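Forum Plodora > Entretien et petit matériel > Boîtes à mouchoirs plastique blanc / couvercle bambou : points noirs incrustés

Kiani73
Bonjour,
Je récupère deux boîtes à mouchoirs restées tout l'été dans un local non chauffé. Corps en plastique blanc, angles arrondis, couvercle en bambou à fente ovale. Points noirs sur les parois, auréoles brunes sur le bois. Je voudrais les remettre en service sans rayer le plastique ni faire gonfler le bambou. Produits disponibles : savon noir, alcool ménager à 70°, bicarbonate, vinaigre blanc.
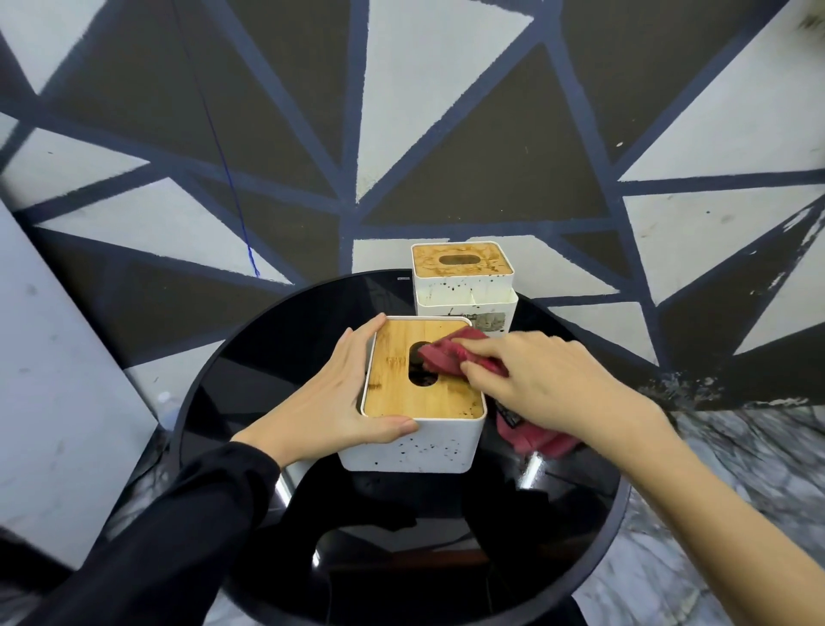
Le plastique me préoccupe moins que le bois. Si les points sont en surface, un chiffon et un peu de savon devraient suffire. Sur la boîte de devant, les mouchetures occupent toute la façade, alors que le couvercle n'a que quelques taches plus foncées. Je ne sais pas s'il s'agit de moisissure ou de projections. Dans quel ordre procéder ?

Mitra Salehi
Bonjour. Essai préalable : coton-tige et alcool sur un seul point, dans un angle. Si le point se dissout ou s'étale, c'est un dépôt gras ou de la peinture. S'il pâlit sans partir, moisissure probable. S'il ne bouge pas, le plastique est piqué et il faudra faire avec.
Pour le couvercle, pas de trempage. Le bambou lamellé-collé se délamine vite, surtout sur le pourtour de la fente, où les fibres sont coupées.

grusitz_4
Pas d'accord sur l'alcool en premier. Sur un plastique non identifié (ABS, PS ?), on risque le faïençage. Eau tiède savonneuse d'abord, chiffon coton, rinçage, séchage. L'alcool ensuite, localement, si nécessaire.
Le bicarbonate est à exclure sur une surface brillante, il la matifie.

Kiani73
Noté. J'ai commencé par la méthode douce, au chiffon.

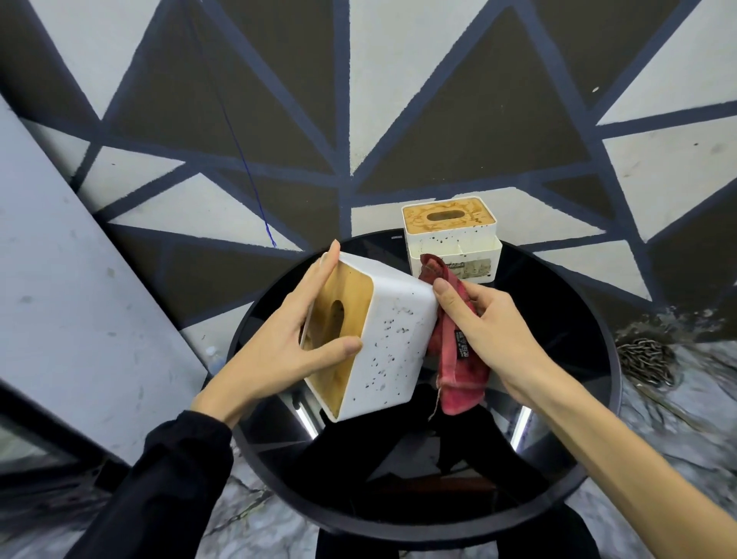
Essuyage du bord de la première boîte au chiffon rouge, la seconde en attente derrière.

Je tiens la boîte couchée pour travailler les arêtes. Le couvercle de la seconde est nettement plus marqué, avec de larges auréoles brunes. Elle porte aussi, dans le bas, un compartiment ouvert à l'avant avec un autocollant beige usé sur le côté. Le texte est trop pâle pour que j'y retrouve une référence.

Mitra Salehi
Pour l'autocollant : sèche-cheveux en position tiède, puis décoller à plat. Résidu de colle à l'huile végétale, jamais à l'acétone.
Une remarque sur le chiffon. Un textile rouge, même délavé, peut dégorger sur du plastique blanc avec un produit alcalin. Je prendrais du blanc.

grusitz_4
Un chiffon délavé a passé assez de lavages pour ne plus dégorger. En revanche, l'étiquette cousue est à couper, la matière est plus dure que le coton et laisse des microrayures.

Mitra Salehi
Le nombre de lavages ne prouve rien. Frotter un coin humide sur une feuille blanche, dix secondes, et la question est réglée.

Kiani73
Test de la feuille fait : aucune trace. Je garde donc ce chiffon et je décous l'étiquette ce soir. Je passe aux parois latérales, une face à la fois, chiffon plié et retourné à chaque face.

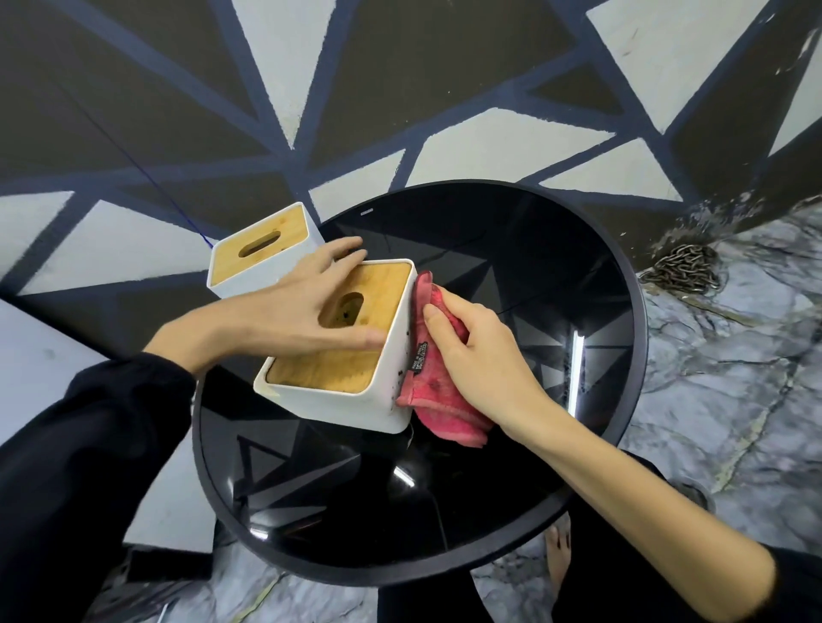
Reste la question du bois. J'ai du papier abrasif grain 240 et un fond d'huile dure Burkex. Je pensais poncer les deux couvercles dans le sens du fil, dépoussiérer, puis appliquer deux couches fines à 24 h d'intervalle. Est-ce compatible avec des mouchoirs qui frottent contre la fente ?

shahram.soltani
Compatible une fois l'huile polymérisée à cœur. Compter une semaine, pas 24 h, avant de remettre des mouchoirs. Pour les auréoles brunes, le ponçage seul ne suffira pas si l'eau a migré dans la fibre. Acide oxalique dilué, gants, rinçage, séchage complet, puis ponçage.

grusitz_4
L'acide oxalique pour une boîte à mouchoirs me paraît disproportionné. Ponçage, huile, et on accepte l'auréole.

shahram.soltani
Question d'exigence. Avec l'huile, l'auréole foncera.

Kiani73
Je ferai l'essai sur la face intérieure du couvercle le plus taché. Résultat en octobre, quand l'huile sera sèche.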